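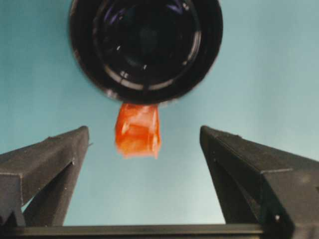 Questions fréquentes sur l'atelier de teinture Molska

Dois-je apporter mon tissu ?
Oui, si vous voulez. Le coton, le lin et la soie prennent bien la couleur. Le polyester, nous ne pouvons pas l'accepter. Merci de laver le tissu une fois avant de venir, sans adoucissant.

Combien de temps dure une séance ?
Il faut compter 2 heures pour un foulard. Pour une pièce plus grande, écrivez d'abord à Mayu Ikeda, elle vous proposera un autre horaire.

Est-ce que les enfants peuvent participer ?
À partir de huit ans, avec un adulte qui reste dans la salle.

La couleur va-t-elle partir au lavage ?
Un peu, pendant les premiers lavages. Lavez à l'eau froide et séparément. L'indigo peut aussi frotter sur les vêtements clairs, il faut y faire attention.

Puis-je annuler ma place ?
Jusqu'à la veille, sans frais. Ensuite, nous gardons la moitié du prix, mais vous pouvez donner votre place à une autre personne. Dites-nous seulement son nom.

Y a-t-il des cours en octobre ?
Oui, Kazuhiro Sakai donne le cours de réserve à la cire. Le groupe est limité à 19 personnes et les inscriptions se font par courriel.

Vendez-vous les pigments ?
Seulement en petits sachets, à l'accueil. Nous n'envoyons pas de colis.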